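Squeeze bottle

A squeeze bottle is a soft-walled container that gives up its contents when pressed by hand. It is used for sauces, glue, shampoo and most other things that people would like a little of and usually get a lot of.

The body is most often made of a flexible plastic that springs back when released, drawing in air through the nozzle. As the bottle empties, the air comes out first - a feature known to anyone who has eaten at a quiet table. Cooks have long trimmed the tips of nozzles to suit thicker sauces, a change that cannot be undone. 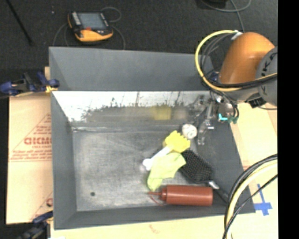

Squeeze bottle with a pointed nozzle, lying on its side in a gray bin

Caps remain a matter of dispute. A loose cap is soon lost, so many makers attach it with a strap, which keeps the cap near the bottle and often in the way of it. In her short history of kitchen goods, Mavis Haddad lists four kinds of cap and recommends none of them.

Storing the bottle upside down keeps the contents near the opening. It also moves any leak to the shelf.

See also: Dropper; Ketchup; Pastry bag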